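4.2 Boundary upkeep and neighbor contact

Our second measure of sociability turned out to be carpentry. Households in Bruda and Vergara were asked when they had last spoken to the people next door, and what about. We had hoped for politics. Of the 2673 conversations logged in September, the largest share concerned fences, chiefly who ought to pay for them. Toft's coding scheme, built for richer material, had 11 topic codes – we ended up using 4. Wooden boundaries (Figure 2) drew more talk than hedges or walls, and the talk was longer.

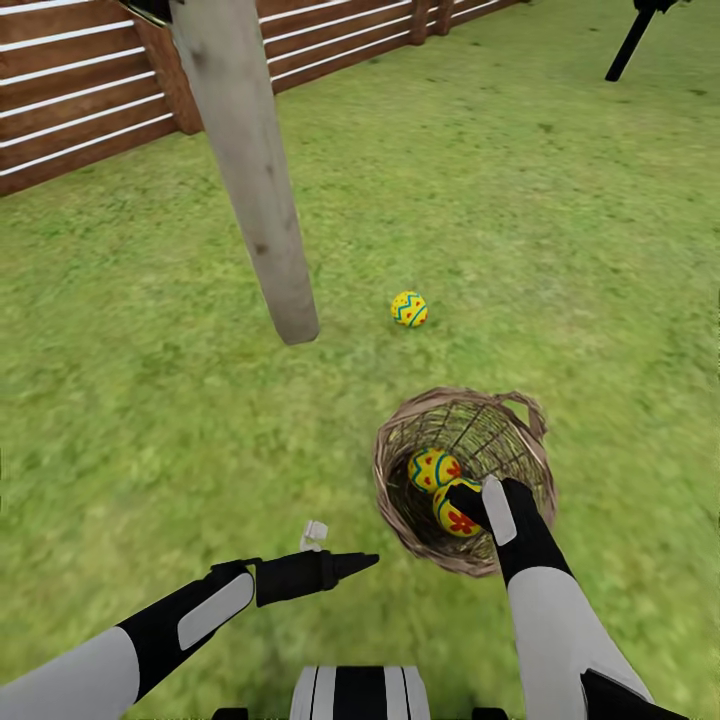
Figure 2. Rendered view of a wooden board fence with brown posts.

Wood may matter here because it needs attention at intervals short enough for both parties to remember the last quarrel. A stone wall offers no such opening. In Vergara, where walls are common, respondents described their neighbors as "fine" and often could not name them. Bruda respondents could name theirs and frequently did, at length. We do not claim that fences cause friendship – the ratings of warmth in the two towns were nearly identical, a result we checked twice in the hope that it would go away.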